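Orsolya Vörös has washed dishes at the Narketti supper club for 14 years, and she will happily talk about racks until your tea goes cold.

"My mother stacked everything flat - I grew up with chipped rims," she says, laughing. "Stand them up, I say, and let the air in!"

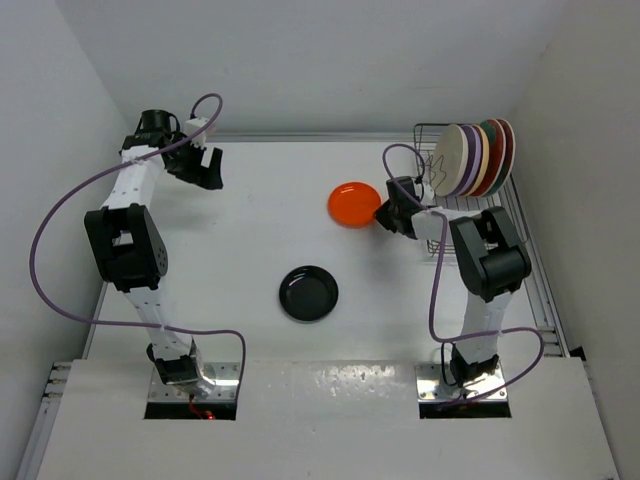
Plates in different colors upright in a wire rack, with two more lying on the table.

She never buys matching sets, either. "Why would I? I like to see who I'm drying."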